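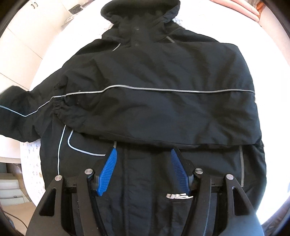 A black padded jacket laid flat with the hood up top, partway through folding.

When padded jackets arrive at the Cetville sorting room, they go to Leire Garrido's table. She has worked outerwear there for most of her career and wrote the folding sheet that the other tables now use. The sheet runs to one page. We met at seven in the morning, before the first carts came up, and talked mainly about nylon.

"A padded jacket is two layers of slick fabric with air between them," Garrido said. "Shirts hold a crease. This kind of jacket pushes back. You fold it, you turn around, and it has opened again."

Her method starts with the jacket spread flat on a white surface. She prefers white for dark garments, as lint, loose thread and stray cords show up against it. The zipper is closed to the top before anything else happens. An open zipper lets the two front panels drift, she said, and the finished fold ends up wider at one end.

The hood is the second step. Some folders tuck it inside the collar. Garrido gathers it at the opening and leaves it in line with the collar until the body is done.

"If you roll it in first you get a lump at the neck, and everything you stack on top leans. I fold the body up, bring the sleeves over, and then the hood comes down last. It holds the bundle shut."

She uses the trim as a guide. Many of the jackets she handles have reflective piping across the back or along the shoulders, and a line of piping is easier to see on black fabric than a seam is. If the line across the back sits level, the jacket is square. If it tilts, one shoulder is higher than the other and the fold will twist.

"You don't need a ruler. The factory already sewed you one."

Sleeves with elastic sections take more time. The gathered part is shorter than the fabric around it, so the sleeve will not lie straight when it is pulled. Garrido smooths the fabric on either side of the elastic and leaves the puckers alone. Pulling them flat does nothing, she said, and over a season it wears the elastic out.

Cords are handled before the cross fold. A loose cord left lying over the body gets caught between layers and turns up later wrapped around the next jacket in the bin. Her sheet says to lay cords inward, along the body, with no knots. Knots press into the fabric under weight and leave a mark in the padding.

The cross fold itself is made at the middle. The upper part of the jacket is brought over the lower part, or the lower over the upper, depending on which side has to show. Where there is a printed logo, it should end up outside so that the bin can be read without unpacking it. Garrido is firm on this point.

"People fold it to look neat and hide the only thing that tells you what it is. Then someone opens the whole stack."

Her colleague Ramiro Salcedo, who runs the storage shelves, gave us the figures. The room put away 1,309 garments last winter, of which 522 were padded jackets. A standard bin takes 50 thin jackets under the new sheet. Before the sheet it took fewer, though he did not keep a record he would stand behind.

Salcedo disagrees with Garrido on compression. He would like to strap the bundles. She will not do it for more than a few weeks.

"The fill needs air in it," she said. "Strap it in April and in November you have a flat jacket with cold spots. You can shake it out, you can put it in a dryer on low, and it comes back part of the way. I would rather give up the shelf."

They have settled on cloth bags with a drawstring, bought from a supplier in Osdale. The bags hold the fold without squeezing it. Plastic was tried for one season and dropped when the slick shells slid around inside.

Asked what a person with one jacket and one closet should take from all this, Garrido thought for some time.

"Hang it if you have the space. If you don't, close the zipper, lay it flat, run your hand from the middle out to the sides. Push the air out slowly – toward the hem, where the seams let it go. Fold it once and wait a minute. Then fold it again."

The minute matters, in her view. A jacket folded twice in quick succession traps air in the first fold and springs open. She uses the pause to do the next jacket's zipper.

The carts came up shortly after eight. The first one was mostly fleece.

Shares 66
Comments (3)

Begoña Sepúlveda
I've been tucking the hood in first for years and wondering why my pile falls over. Trying it the other way tonight.

Anselmo Gallardo
Does the one-minute pause apply to down as well as synthetic fill? The article doesn't say which these are.

Musyoka Mrema
Agree on the cords. I cut mine shorter and melt the ends, saves the trouble.

Search this site
Enter keyword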